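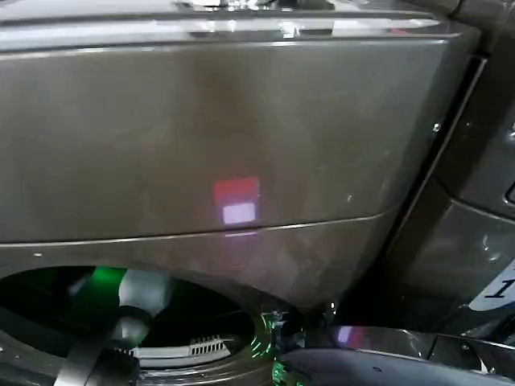

Starting a Sourdough Culture from Scratch: Which Flour Wakes Up First?

Food Science Elective, Final Project Report
Friday, November 22, 2024

Why I picked this

I have wanted to bake sourdough since June, when my aunt brought a loaf to a family picnic and I ate most of it standing up next to the cooler. She offered me a spoonful of her starter and I said no, because I wanted to grow my own (I regretted this for the first week and then stopped regretting it completely!). When the project list came out and "fermented foods" was on it, I knew what I was doing.

The question I ended up with was simple. If you mix flour and water and leave it alone, some flours are supposed to get going faster than others. Bread books mostly say whole grain is faster than white, and rye is the fastest of all. I wanted to see if that held up in our kitchen with flour from our regular store, and I also wanted to know if the finished bread tasted any different.

What a starter is

A starter is flour and water with wild yeast and bacteria living in it. The yeast makes gas, so the dough rises. The bacteria make acids, and those give the bread its sour taste. Both are already on the grain, mostly on the outer layers. White flour has had most of the outer layers taken away, so my guess was that it would be slowest.

My prediction: rye first, whole wheat second, white last.

Flours and equipment

White bread flour: Serico
Whole wheat flour: Ukley
Dark rye flour: Wogan
Three glass jars, same size, with loose lids
Kitchen scale
Rubber bands to mark the starting level
Ruler
Briso probe thermometer
Tap water, left out overnight in a pitcher

Every jar began with 40 grams of flour and 40 grams of water. I named the jars W, WW and R, which was a mistake, as W and WW look nearly the same on a piece of masking tape at six in the morning. I switched to colored rubber bands on day two: blue for white, green for whole wheat, red for rye.

Method

Once a day before school I measured how high each jar had climbed above its rubber band and wrote down the smell. Then I threw out all but 30 grams, added 40 grams of fresh flour and 40 grams of water, stirred, scraped down the sides and moved the band to the new level. The jars sat together on the same shelf so they would all get the same temperature. I used the same spoon but washed it between jars.

I called a starter "ready" when it doubled within eight hours of feeding, two days in a row. On weekends I could watch properly. On school days my brother checked the bands when he got home, and he was paid in toast.

What happened

Days 1 and 2. Rye was puffy by the second morning and I got very excited. The smell was bad, though, like wet hay and old cheese. Whole wheat had a few bubbles along the glass. White was paste.

Days 3 and 4. Rye went flat! I almost started over. Then I read that this is a really common stage. The early gas comes from bacteria that die off once the mixture gets acidic, and the yeast takes a while to catch up. Whole wheat did the same thing a day later, with a smaller rise and a smaller crash.

Days 5 and 6. Rye came back, and this time it smelled like green apples. I have a note from day six that just says "YES" with no measurement next to it, so that data point is missing.

Days 7 to 9. Rye was ready on day seven. Whole wheat was ready on day nine and had the nicest smell of the three, kind of like yogurt with a little honey in it.

Days 10 to 13. White finally doubled on day eleven, did it again on day twelve, and has been steady ever since. It rises with a smooth dome, and it's the easiest one to stir by far.

The bread

I baked one loaf from each starter with the same recipe, using the Serico flour for the dough every time so the starter was the only thing changing. The dough rose overnight in the fridge and baked in a covered pot. The rye loaf came out the most sour, with a slightly tight crumb. The whole wheat loaf was my favorite, mild and a bit nutty. The white loaf had the biggest holes, so butter went straight through it onto the plate.

My family tasted slices without knowing which was which. Whole wheat got the most votes, and my aunt picked rye.

Problems and things I would change

One jar of each flour isn't really enough. If the rye jar had been a fluke I would have no way to tell, so next time I'd run three of each. I would also take the temperature twice a day. Our kitchen got colder in the second week, and that might have slowed the white jar down.

The discard was a surprise too. I hated pouring it out, so I started keeping it in a bowl in the fridge and frying it as pancakes with scallions and a lot of black pepper. These were so good that I made them four times. Please try them.

Results compared to prediction

The order matched what I expected: rye, then whole wheat, then white. I did not expect the gap between first and last to be five days, and I didn't expect the slowest jar to turn into such a dependable one.

I am keeping the whole wheat starter. It lives in the fridge door now and gets fed on weekends, and my next plan is cinnamon raisin.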